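Giving Up on the Winter Wardrobe Swap

25 May 2024

Every spring I tell myself I will put the cold-weather clothes away in one afternoon, like an adult. I have now been at it for 20 days. The bed in the spare room has not been usable as a bed for any of them.

The trouble is that I live in Matham, where the weather takes a calendar as a personal insult. We had frost two weeks ago. I packed the sweaters, unpacked the sweaters, wore one to the mailbox, and then sweated through a T-shirt the same afternoon. My mother's rule was that nothing wool goes away until the lilacs are done. My lilac died in 2019, so I have been winging it.
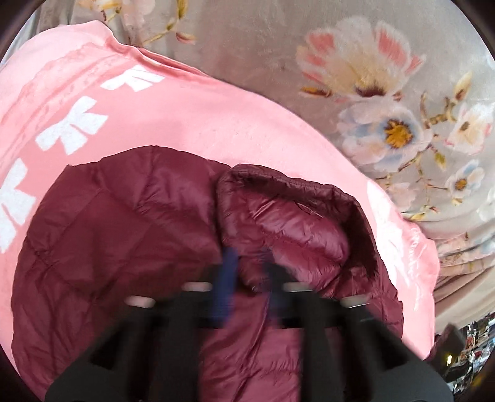
I did try to be scientific this year. I bought vacuum bags from a place called Pledau, which sells them in packs of 4 and describes them as "whisper flat." You stuff the bag, you hook up the vacuum, and your whole winter shrinks down to something like a frozen lasagna. It's very satisfying for an evening. By morning three of mine had filled back up with air and were pushing the closet door open from inside. The fourth is still flat, and I've forgotten what's in it.

Then there was the storage unit phase. A woman at the Pacheco Street facility quoted me $24 a month for a space the size of a phone booth. I did the math on what I'd be protecting, and most of it came from a clearance rack in Vemasow the year my car wouldn't start. I would be paying rent for my clothes to live better than I did in college.

So it stays in the house, and the real question is what deserves the closet. I have read the advice. Hold each thing and ask if you've worn it in the past year. Well, yes, I've worn all of it, I get cold. Nobody seems to write advice for people who use their stuff and simply have a small closet.
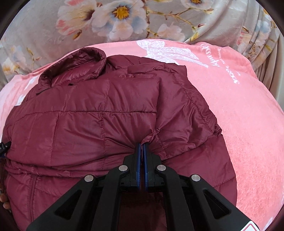
My theory is that volume is the whole problem. Weight I can handle. A pair of jeans weighs more than you'd think and will lie down in a drawer and stay there like a good dog. Anything puffy has opinions. A burgundy quilted jacket can be bunched up on a pink blanket with its sleeve folded back over itself and still take up the space of a sleeping Labrador, and that's before you get to the hood. I've tried rolling, and I've tried the suitcase inside the bigger suitcase. Last August I found a scarf in the roasting pan, so clearly I've tried the kitchen too.

Current plan: long underwear in the ottoman, boots under the desk where I can kick them, hats in a pillowcase. Gloves I am leaving in the hall until I find the other gray one. The spare bed will be clear by the time my sister visits, or she can sleep on the sweaters. They're clean.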